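Setden > Around the House > Galleries > Bedroom Tidying

Print this page | E-mail this page

The Great Bedroom Tidy: A Gallery

I love a bedroom reset! We changed over the guest room in our Erkholm flat last July and I promised I'd do a proper gallery the next time the laundry got on top of us, so this is that gallery. It's all very ordinary (a bed, a basket, things in need of folding) but there is such pleasure in getting a room straight, and I pick up something new every single time. My rule is 25 minutes for one room, with the radio on and the window open a crack.

Everything starts on the bed. Black things and white things get pulled apart before any folding happens, and a beige blanket makes a lovely big sorting table because both colours show up against it.
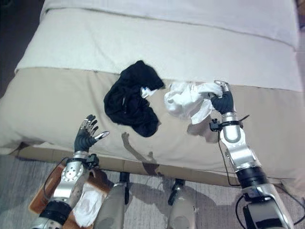

Rutherford wrote in to say that sorting on the bed is asking for trouble, and that a clean sheet underneath will be covered in fluff by teatime. Use the floor or a folding table, was the advice, and keep the bed for sleeping in.

Fair point about the fluff! I do give the blanket a good shake afterwards, and my back is much happier at bed height. If you have a folding table and the space to open it, lucky you.

Next, the basket. I'm devoted to wicker for white towels and cloths. It lets the air through, it's light enough to carry one-handed, and it looks nice enough to leave out beside the bed. 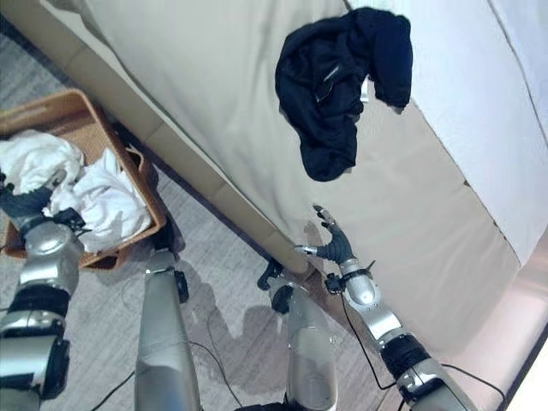
I used to stuff mine right to the top and then wonder why everything came out creased. Now I stop when it's comfortably full and start a second pile, which means less ironing and far less rummaging for the one cloth I want. Handles matter too. My old plastic tub had none, and I dropped it down the stairs at our last place in Zerkville more than once.

Then comes the holding up. Take a corner in each hand, lift it well clear of the bed and have a look at what you've got. It's surprising how often a dark sock or vest comes up with the whites, clinging on for dear life.

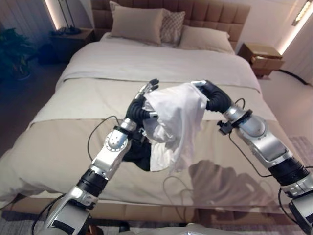
Reading time: 2 minutes

A good flap at this stage does half the smoothing for you. Fold edge to edge, then in half, then in half again, and lay it flat on the runner at the foot of the bed. I make piles of 7, as that's what fits on my shelf, and two piles see us through to the next wash.

Last of all are the muddles, my favourite bit. There's always one heap left at the end that has twisted itself into a knot.
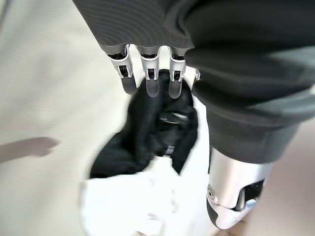
Untangling is best done slowly, with the fingertips, working from the outside of the heap. Pulling hard at one end only tightens the twist and stretches the hems. When it's a crumpled black cloth sitting on a white one, with the white partly wrapped round it, I lift the black away first and check the white for stray threads while I'm there. After that it's two quick folds, and the blanket goes back where it belongs. I'm doing the airing cupboard next, so send me your best shelf ideas!

Contact us | Copyright Setden | Back to top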